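第四章　安装与首次开机
适用于 Vinberg 单管移动空调（冷风型，不含制热）
Folby 中文用户手册，对应原厂英文手册第三至第五节

本章在原厂手册的基础上重写过。原厂那一版把安装写成四幅简笔画，再加一句“数分钟即可享受清凉”，我们照着做过，窗户没封住，水流了一地。下面凡是和包装盒上的说法对不上的地方，以本章为准；凡是涉及电气安全的地方，以机身铭牌为准。

4.1　开始之前

包装正面印着制冷量 2,569 瓦。这个数字是在排风管最短、管身拉直、室内外温差固定的条件下测得的。装到自己家里，管子要拐弯，窗缝会漏，太阳照在墙上，数字必然往下掉。买之前按它来算房间面积的，请把期望也一起调低。

彩页上的房间是开放式客厅，连着餐厅和一段楼梯。我们不建议在这样的空间里使用本机。单管机从室内抽风，经冷凝器加热后排到室外，室内因此形成负压，外面的热空气就从门缝、厨房排烟口、卫生间地漏往里补。房间越通透，补进来的热风越多。能关上门的卧室或书房比较合适。

室内有燃气热水器、壁炉或其他需要从室内取风的燃烧器具时，不得使用本机。负压可能造成烟气倒灌。这一条原厂手册放在最后一页的小字里，我们认为应当放在最前面。

核对下列物品：
主机
伸缩排风管
排风管机身接头、窗口接头
底部排水软管、橡胶塞
遥控器
窗口封板（视销售版本而定，部分版本不附带）

关于封板：盒子上写“适配大部分窗户”。随机附带的塑料封板只适合左右推拉窗和上下提拉窗，内开内倒窗、外开平开窗都装不上，请另备布帘式密封件。Bedetti 的拉链布帘我们试装过，尺寸够用，背胶在深色铝合金窗框上粘得住，在掉粉的旧木窗框上粘不住。其说明称“无痕移除”，请先在不显眼的地方贴一小段，隔几天撕下来看看再决定。

4.2　静置

1. 将主机直立移到准备使用的房间。四个脚轮在瓷砖和木地板上可以推，过门槛时请抬起来，脚轮支架经不起磕。
2. 撕去机身、出风口和进风格栅上的所有胶带。后侧格栅内有一条透明胶带很容易漏掉。
3. 保持直立静置。运输过程中始终直立的，静置两小时；曾经平放、倾倒或说不清怎么运来的，静置到第二天。

注意：快递面单上的“向上”箭头不能当作证据。箱角有压痕、箱内泡沫断裂，都按曾经平放处理。

有用户问，网上说新型压缩机不需要静置，是否属实。我们没有看到压缩机供应商的书面说法，在看到之前，请照第 3 步做。

4.3　选择位置

1. 主机放在地面平整、能承重的地方。不要放在厚地毯上，也不要放在垫高的木箱或矮凳上。
2. 机身后方和两侧各留出一臂的距离，窗帘要拨开并固定。
3. 机身与窗口的相对位置，以排风管拉出后尽可能短、尽可能直为准。
4. 确认排风管不会横穿过道。管身表面发烫，小孩和宠物会去碰。
5. 确认电源线不经拖线板就能够到墙上的插座。

警告：不得使用拖线板、转换插头或定时插座。市面上有些智能插座标称的电流足够，看上去可以用。Cuervo 的温控插座就在包装上画了一台移动空调。我们不推荐这种用法：温控插座直接切断总电源，压缩机停机时没有经过机器自身的延时保护，风扇也来不及吹干内部。想要定时开关，请用本机自带的定时功能，见 4.8。

有人把机器放在房间正中央，理由是“冷风均匀”。排风管为此要拉到最长，管壁散出来的热量正好又回到房间里。请靠窗放。

4.4　安装排风管

1. 将伸缩管两端各拉开一小段，露出螺纹。
2. 机身接头对准管口，逆时针旋入，直到转不动为止。接头上的箭头方向印反的情况我们见过，请以手感为准，螺纹咬上以后轻轻拉一下，不脱落就是对的。
3. 窗口接头用同样方法旋到另一端。
4. 将机身接头插入主机背面的排风口，向下压，听到卡扣声。
5. 把管子调整到合适长度。多余的部分压回去，不要打折，不要盘圈。

注意：不得加长排风管，不得把两根管子接在一起，也不得换用口径更小的管子。网店里卖的加长管常常写着“通用”，卖家不会为压缩机过热负责。

关于保温套：套上之后管壁对室内的散热确实会减少，手摸得出来。卖家宣称的“降温提升一倍”没有依据。愿意买就买，选不易燃的材质，套好以后检查一遍有没有遮住机身上的格栅。没有保温套也不影响本章其余步骤。

4.5　封窗

本节分两种情况，请只看自己用得上的那一种。

甲、推拉窗或提拉窗，使用塑料封板

1. 打开窗户，将封板竖放（推拉窗）或横放（提拉窗）在窗轨里。
2. 拉伸封板至与窗框等长，拧紧固定螺丝。螺丝是塑料的，拧到有阻力即可。
3. 关窗，使窗扇边缘压住封板。
4. 将窗口接头插进封板上的开孔。
5. 用随机附带的海绵条填塞窗扇与封板之间的缝隙。

推拉窗开到一半时，内外两扇玻璃之间会露出一道竖缝，从上到下都是通的，原厂图上没有画。请用海绵条把它也塞住，附带的长度通常不够，需要另外裁一条。缝隙宽度超过 12 毫米时，海绵条单层塞不稳，改用泡沫管或者双层海绵。

安全提示：封板装上以后，窗户就锁不上了。塑料封板没有任何防盗作用。住在低楼层的，出门前请拆下封板，把窗户关好锁好，或者加装限位器。

乙、平开窗或内倒窗，使用布帘密封件

1. 用酒精擦净窗框与窗扇，等到完全干透。
2. 沿窗框一圈贴魔术贴硬面，转角处裁断，不要绕着折过去。
3. 沿窗扇一圈贴另一条。
4. 按压每一段，静置过夜再挂布帘。说明书上写的静置时间往往很短，夏天西晒的窗户尤其不要相信。
5. 先固定布帘的上边，再固定两侧，最后固定下边。
6. 拉开拉链，伸入排风管，把拉链从两边收紧到管口。
7. 用随布帘附带的系绳绑住管口。没有系绳的用扎带，不要勒得过紧，管壁会瘪。

布帘式密封件在刮风时会鼓起来并发出声响，这是正常现象。暴雨时它不防水，请关窗停机。

检查方法：两种封法都可以用一张薄纸巾来检查。开机制冷后，手持纸巾沿缝隙慢慢移动，纸巾被吹向室内的位置就是漏风点。打火机和蜡烛也能看出来，但是请不要在布帘旁边用。

做完检查以后仍然觉得不够严，可以用低粘性胶带补。完全不漏风是做不到的，单管机总要从某处补风，把窗户封得再好，门缝那一侧也会进热气。目标是让热气不要紧挨着排风管回来。

4.6　排水

包装侧面写着“免排水”。这句话需要解释。本机在制冷时会把一部分冷凝水甩到冷凝器上蒸发，随热风排走。天气干燥时，确实可以一直不倒水。天气潮湿时，蒸发赶不上凝结，水盘会满，机器会停。梅雨季和八月的沿海城市，请按“需要排水”来准备。

制冷模式：
1. 确认底部排水口的橡胶塞已塞紧，外盖已旋上。
2. 正常使用。
3. 显示屏出现水满代码并发出提示音时，关机，拔下插头。
4. 等待片刻，让残余的水流回水盘。
5. 在排水口下方放一只浅盘。排水口离地很低，水桶放不进去，请找烤盘一类的东西。
6. 旋开外盖，拔出橡胶塞，让水流出。浅盘快满时塞回去，倒掉，再来一次。
7. 水不再流出后，塞紧橡胶塞，旋上外盖，擦干地面，重新插电。

除湿模式：
1. 取下排水口外盖和橡胶塞，保管好。橡胶塞单买的运费比塞子本身贵。
2. 接上排水软管，另一端引到地漏。
3. 软管全程低于排水口，中间不得抬高，不得受压。

注意：除湿模式下不接软管，水盘很快就会满。除湿时是否需要接排风管，原厂手册前后两处说法不同。我们的测试结果是：不接排风管，湿度会下降，室温会上升；接上排风管，湿度下降得慢一些，室温大致不变。请按自己更怕哪一样来选。

不要移动水盘有水的机器。

4.7　首次开机

1. 再次确认静置时间已够，排风管两端都已卡紧，橡胶塞已塞好。
2. 将插头插入墙上的插座。机器鸣响一声，显示屏亮起后熄灭。
3. 按机身上的电源键。
4. 按模式键，选择制冷。
5. 用加减键设定温度。最低可以设到 17 度。
6. 选择高风速。
7. 关上房门，拉上向阳一侧的窗帘。

压缩机在按下制冷后要等几分钟才会启动，期间只有风扇在转，吹出来的风不凉。不要因此反复开关机，每次重开都要重新等待。

关于 17 度：这是设定值，是告诉压缩机什么时候停的。把它设到最低，出风不会更冷，降温也不会更快，压缩机只是不停而已。热天的西晒房间到不了这个温度，也请不要以此判断机器有故障。我们建议先设到比当前室温低几度，房间稳定以后再往下调。

显示屏上的室温由机身内部的传感器测得，位置靠近进风格栅，机器周围的温度和床头的温度并不相同。需要准确读数的，在自己坐或者睡的位置放一支温度计。

怎样判断制冷正常：
开机一段时间后，出风口的风明显凉于进风口的风。
排风管发热，室外端吹出热风。
压缩机运转时机身有轻微震动，底部偶尔有水声。

三项都有，机器就在制冷。房间仍然不凉，请回到 4.1 和 4.5，问题多半出在房间和窗缝上。

噪音：彩页写“图书馆级静音”，没有注明是哪个风速、在多远处测的。压缩机和你在同一个房间里，它不可能像分体机那样安静。睡眠模式降低的是风扇转速，压缩机的声音不变。对声音敏感的人，建议睡前把房间降好温再关机。

4.8　遥控器与定时

机身面板可以完成全部基本操作。风向摆动的角度和睡眠模式只能用遥控器调，因此遥控器还是要装上电池，即使打算把它收进抽屉。

装入电池：
1. 遥控器按键面朝下放在桌上。
2. 按住背面的仓盖，沿箭头方向推开。
3. 按仓内的正负极标记放入新电池。弹簧一侧对应负极。
4. 合上仓盖，推到卡住为止。
5. 对准主机按电源键，主机应鸣响一声。
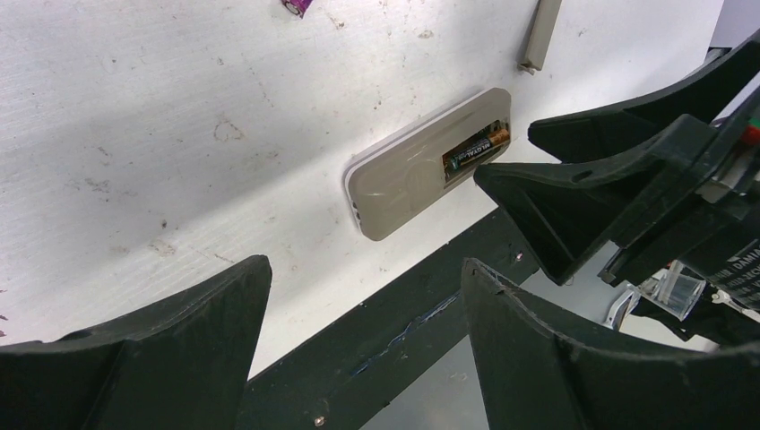
图 4-6　敞开的电池仓，仓内一节电池

没有鸣响时，先检查极性，再检查距离。说明上的遥控距离是在正对接收窗、没有遮挡时的数值，隔着沙发扶手就可能失灵。接收窗在面板的显示屏旁边，阳光直射在上面时也会迟钝，拉上窗帘再试。

不要混用新旧电池，不要使用可充电电池。季末收机器时请取出电池，漏液造成的损坏不在保修范围内。

遥控器上的显示与主机上的显示可能不一致。在面板上改过设定之后，遥控器并不知道，它下一次发出的指令会把自己屏幕上的全部设定一起发过去。睡前用面板调到低风，半夜用遥控器加了一度，风速忽然变高，就是这个缘故。选定一种方式操作，不要两边换着来。

定时关机：
1. 机器运行时，按定时键，数字闪烁。
2. 用加减键选择小时数。
3. 停止按键，数字停止闪烁后生效。

定时开机：
1. 机器待机时，按定时键。
2. 用加减键选择几小时后开机。
3. 停止按键，等待数字停止闪烁。

定时是倒计时，没有时钟，也没有按星期重复的功能。彩页上的“每周日程”属于带无线模块的型号，本型号没有。断电后定时清零，来电后机器停在待机状态。

警告：不要在家中无人时设定时开机。封板可能被风吹开，排风管可能脱落，水盘也可能早就满了。

4.9　滤网

滤网位于后侧进风格栅内，上下两片。

1. 关机，拔下插头。
2. 捏住格栅两侧卡扣，向外拉出。
3. 取下滤网，用吸尘器吸，或用温水冲洗。油污重时加少许中性洗涤剂。
4. 放在阴凉处晾干。不要晒，不要用吹风机。
5. 完全干后装回，听到卡扣声。

原厂手册写滤网寿命 4,000 小时，没有写是在什么样的空气里。养猫的家庭、临街的家庭、正在装修的家庭，不要去数这个小时。面板上的滤网提示灯也不检测灰尘，它只是一个计时器，到了时间就亮，滤网干净也亮，脏得透不过光也可能还没亮。每两周拿出来看一眼，有灰就洗。

部分销售版本附带一片黑色的“活性炭滤片”，称可去除异味。它很薄，我们没有闻出差别，装上以后风量倒是小了一些。是否使用请自行决定。它不能水洗，洗过的请扔掉。

不得在没有滤网的状态下运行。

4.10　装好之后仍有问题

运行一阵后自动停机，显示水满代码。按 4.6 排水。排水后仍然报警，检查地面是否倾斜。水位浮子偶尔会卡住，关机拔电，轻轻晃动机身，再试。

压缩机频繁启停。设定温度过于接近室温，或者冷风被家具挡住后又绕回了进风格栅。移开家具，调整风向。

有塑料味。新机器头几天会有，开窗送风可以减轻。出现焦味时立即关机拔电，不要再开，联系售后。

出风口吹出白雾。湿度高时会有，属于水汽。持续滴水则不正常，请停机。

断路器跳闸。同一回路上有电热水壶、微波炉或电熨斗时容易发生，换一个回路。单独使用仍然跳闸，请找电工检查线路，不要换用更大的断路器来解决。

地板上有水。先看排水口橡胶塞，再看机身是否放平。排风管窗口端低于机身端时，雨水可能会沿管子倒流进来，把窗口端抬高一些。

联系售后前，请准备好机身铭牌上的型号和序列号，以及一张能看清整根排风管和窗户封法的照片。“不制冷”的报修里，有不少看过照片就能解决。客服若只让你“再静置一天试试”，而机器早已按 4.2 静置过，请直接要求登记检修。

季末收纳：
1. 选送风模式，高风速，不接除湿软管，运行半天，吹干内部。
2. 关机拔电，排尽水盘余水，塞回橡胶塞。
3. 洗净滤网，晾干装回。
4. 拆下排风管，抖净灰尘，压缩后装袋。
5. 取出遥控器电池。
6. 主机直立存放，用布罩住，不要用密封的塑料袋。

封板、接头、螺丝和海绵条装进同一个袋子，系在电源线上。每年夏天都有人来买一只单独的窗口接头。

下一章：故障代码与保修条款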